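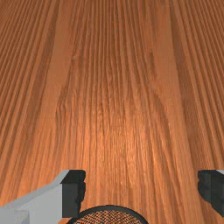
Flirside ferry adds early sailing

5/11/04

Passengers heading to Flirside for the summer will have an extra morning boat from next week. Flidach Ferries is putting on a 6.40 sailing from Thorlacius, calling at Nundden, with room for 348 foot passengers. Day returns stay at 13 euros.

Manager Faith Mohamedi said the April boats had left people behind on eight mornings. Bicycles must be booked the day before.

Print this story | E-mail to a friend

Sign up for our weekly travel newsletter

Contact us | Back to top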